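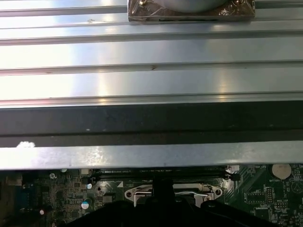 Search the site
Type and press Enter

Second Lives for Office Towers: A Morning with Saadet Güler

By Femke Verschueren

Saadet Güler has the side panel off before I've found somewhere to put my coat. "Sit, sit! You can see better from that side," she says, and I can. The tower is lying flat with its insides facing the ceiling, which is how she likes to work on every desktop that comes through the Ratbridge workshop in Nendthorpe.

She has been fixing up old office computers for six years, and she still talks about them the way other people talk about a good garden. "People see a dull box from under a desk. I see a machine somebody really thought about. Look at the blue tabs! Somebody decided that everything you're allowed to pull should be blue, and then they stuck to it. I love that person."

The towers come in batches, mostly from offices that are replacing everything at once. The latest batch was 48 machines. Each gets opened, dusted out, checked over and, if the parts are on the shelf, given a better processor and more memory before it goes to a school or a family in town.

I asked her which part of the job she would keep if she could only keep one, and she didn't need to think.

"The processor. Always the processor! It's this small square thing and the whole computer is waiting for it. You open the lever, you lift the bracket, and there's the socket with all those tiny contacts catching the light. I must have done it hundreds of times and I still hold my breath a little."

Her method is slow on purpose. The chip is handled by its edges. She finds the corner mark on the chip and its match on the socket before anything gets lowered, and she turns the chip while it is still well clear of the contacts. Then it goes straight down. "No sliding, no wiggling. If it's lined up, it sits. If it doesn't sit, lift it and look again. Pushing is how you end up buying a motherboard."

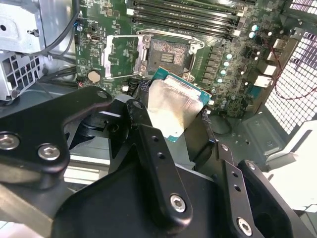

The paste argument

Every bench has its argument, and at Ratbridge it's thermal paste. Sơn Nghiêm, who works across from her two days a week, spreads his in a thin layer with a plastic card. Güler puts one dot in the middle and lets the cooler do the rest.

"He thinks I'm lazy and I think he's icing a cake," she says, and Nghiêm, without looking up, says the cake runs cooler. They have tested it on the same machine more than once. The result depends on who is telling you.

What they agree on is cleaning. Old paste has to come off completely, from the chip and from the bottom of the cooler, and both of them use lint-free wipes and alcohol for it. Small parts go in trays as they come out, and memory sticks stay in their packets until the board is ready. Güler keeps the screws from each case in a folded paper with a number on it, a habit she got from Zhenhua Ren, who taught her the trade at a shop called Onen that closed long ago. "He'd have loved this place," she says. "He'd have complained about the chairs, but he'd have loved it."

By now she is pointing things out faster than I can write: the memory slots, the drive bay, the bundle of yellow, red and black power wires. She wants me to admire how the cables have been routed. I do admire it, and I had never in my life looked at a cable route before.

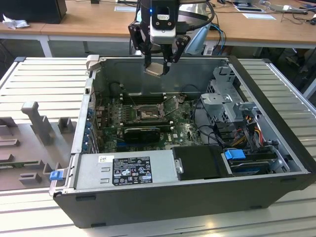 Do you need to take the motherboard out of the case to change the processor?

Usually the board can stay where it is. Shut the computer down, unplug it from the wall, remove the cooler, and you can reach the socket from the open side. Check first that the new processor is on the list of models the board supports.

Güler gets that one a lot at the open evenings, along with questions about whether an older machine is worth the trouble. She is cheerful about it. "For writing, email, homework, video calls? Very often, yes! Put in a solid-state drive and enough memory and people think you've swapped the whole computer."

The next open evening is in February, with room for 40 people, and you can bring your own tower. She'd like to see the odd ones especially. "Bring me something with a weird latch," she says. "I'll be happy all week."

Related

Thắng Âu on saving old keyboards
What to do with a drawer full of memory sticks
Ung: the little shop that sells single screws
Open evenings at Ratbridge: what to bring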